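Teaching sweater folding with a handheld gripper -- knits keep going wrong

Posted in Teaching by Demonstration
Tags: handheld gripper, cloth, folding

Otito
I've been recording folding demos at home with a handheld gripper, the kind where the camera rides on the tool and you do the task yourself while it records. T-shirts went fine. I did 445 takes of those and the policy folds a tee pretty decently now, on a bed or on a table.

So I moved on to sweaters and it's a mess. The policy goes for the knit, closes in the right general area, and then either grabs nothing or picks up the sheet along with the sweater and drags both. I'm working on the bed because that's where I fold laundry in real life and I want it to learn that. 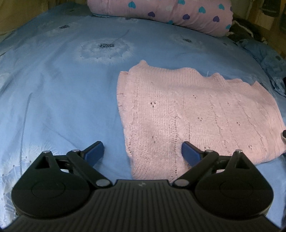
Open jaws over the bed, pink knit on the right

My questions, I guess: is it the printed sheet confusing things? Should I be starting each take closer to the garment? And do I need a huge pile of demos for knits, or am I just demonstrating them badly? I open wide, come down on the edge, close, lift, fold. Same as I did with the tees.

Edit: both arms, two grippers, one in each hand. Sorry, should have said.

Wieczorek
Get more data. I didn't see anything useful from knits until I was up near 3000 takes. Also iron the sheet.

Babar Arain
I wouldn't go straight for more takes, you'd mostly be recording the same habit over and over. I went through this with cardigans last September and what fixed it for me was changing how I grab.

With a tee you can come down flat on a hem and get away with it. A knit squashes, so the pads press it into the mattress and then they pick up whatever is underneath, sheet included. Try going for spots that already stand up a bit -- a cuff, a rolled edge, a fold you made a moment earlier. Sleeves first, then, and hold the cuff from the side with the jaws more upright. Narrow your opening before you get there, too. If you arrive with the jaws wide open every time, the policy learns to arrive wide open and scoop.
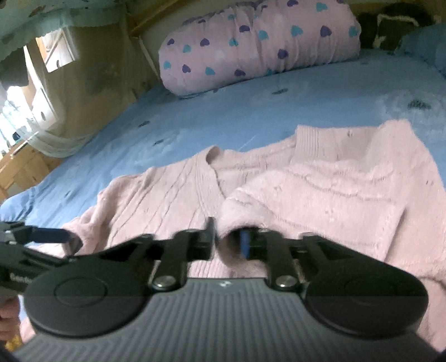
Rolled cuff held between the jaws, sleeve folded across the sweater

Then pause. Close, count to 2 in your head, lift a tiny bit, and only then start moving the sleeve over. It feels silly when you're doing it, but my early takes had the close and the lift smeared together and the policy copied exactly that, so it was lifting before it had anything.

About the sheet: I'd leave it. Mine has a pattern too and it never seemed to matter much, as long as I swapped it for a different one now and then. What did matter was that I always laid the sweater out in the same spot. Shift it left, turn it, bunch up one side. I do three layouts per session, and I throw out any take where I fumbled the grab and fixed it halfway, at least until the clean version works. You can add the recoveries back in later (they're good to have, just not at the start).

On starting distance, mix it up. Some takes from high above, some with the tool already close.

Posel
Agree with most of that, except I keep the fumbled takes from day one and label them. Do check your clock sync between the two grippers though! Mine was off and the left hand always let go a little before the right one was ready. Looked exactly like a bad grasp for weeks.

Otito
Tried the cuff thing this evening and wow, I was scooping every single time, you can see it as soon as you play my old takes back. Recording a fresh batch with the pause in. Haven't looked at the sync yet, will do that before I train anything.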